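The Ferry Tin

By Timo Buschmann
13 June 2023

Print this page
E-mail this to a friend

My aunt Zamfir was not born with that name and had never married anybody who was, but she had been called it in Prusanby for so long that the postman would not deliver to anything else. She lived in the last house before the slipway, the one with the green gutter, and every April she made a soup of nettles and barley and invited whoever happened to be walking past. That was how Asier came to be sitting in her kitchen with his boots off and his socks drying on the rail of the stove, looking as though he would rather be on the boat.

He had missed it, you see. The Nellimik went across to the island at half past four, and in those days it did not wait, not even for a man who was plainly running, with a cardboard suitcase in one hand and a potted geranium under his arm. He had stood at the end of the slipway for a while, getting rained on, and my aunt had watched him from the window until she could bear it no longer and went out with an umbrella and a spoon (she had forgotten to put the spoon down).

"There's another in the morning," she told him. "There is always another in the morning. Come and eat."

I was nine and had been sent to stay with her while my parents moved house, so I was put to work shelling eggs and told not to stare. I stared anyway. He put the geranium on the windowsill very carefully and turned it, a little at a time, until its best side was facing the sea.

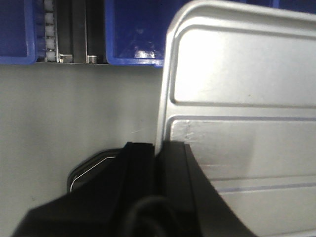
Who was the geranium for?

It was for his mother, who had lived on the island all her life and who had not had a letter from him in 22 years. He told us this over the second bowl, quite quietly, and to the bread more than to either of us. There had been a quarrel about a field, and then a quarrel about the quarrel, and after that it had simply become easier for each of them to wait for the other. She had always kept red geraniums on the step. He had no idea whether she still did, and it had come to him on the train that she might have dozens of them, and that he was bringing a woman with dozens of geraniums one more.

My aunt did not say anything wise. She was not that sort of person, whatever they put in the parish newsletter later on. She got up and fetched down the biscuit tin from the top of the dresser, and I sat up straight, thinking of biscuits, but when she took off the lid it was full of ferry tickets. They were the old sort, pink card with a notch clipped out of the corner if they had been used. None of these had a notch.

"I've a sister over there," she said. "Every spring I buy one. I get as far as the bench."

I had been coming to that house since before I could walk and I had never once heard of a sister. I remember being cross about it, in the way children are, as if something had been kept from me on purpose. Asier picked a ticket out of the tin and held it nearer the lamp to read the price, and said it had gone up terribly, and my aunt laughed so much that she had to sit down again.

They stayed up talking after I was sent to bed. I could hear them through the floorboards, not the words, only the rise and fall of it, and the kettle going on and off, and at one point what I am almost certain was singing. The rain went over in the night. I lay and listened to the water slapping at the slipway and made up my mind to stay awake until morning, and slept like a stone. 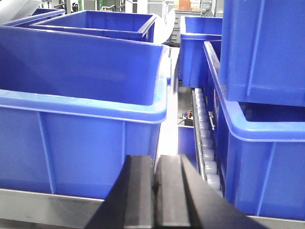 Blue plastic crates, one of them resting on a steel rail.

When I came down there was porridge in the pan and my aunt was wearing her good coat. It was a brown one with a velvet collar, and I had only ever seen it on its hanger. She had Asier's geranium in her arms, because he had the suitcase and also, now, a jar of soup wrapped in a tea towel.

"You'll want your hat," she told me, "it blows out there," and that was the first I knew that I was going too.

We were early, of course. We sat on the bench, all three in a row, and watched the Nellimik come round the point with the gulls behind her. My aunt had the ticket in her glove. When the rope was thrown she stayed where she was, and so did he, and I thought of that tin with all the pink card in it and felt a bit sick. Then the man on the deck, who had a cold and wanted his breakfast, leaned over the side and shouted to ask whether we were coming or whether we were just there to look at him.

"Coming," said my aunt, and gave me the geranium to hold while she found the step.

Print this page
E-mail this to a friend

More short fiction
The Lamp at Number 40
Two Letters from the Harbour Office
What the Baker Kept
A Winter Coat for Prusanby
The Long Way to Market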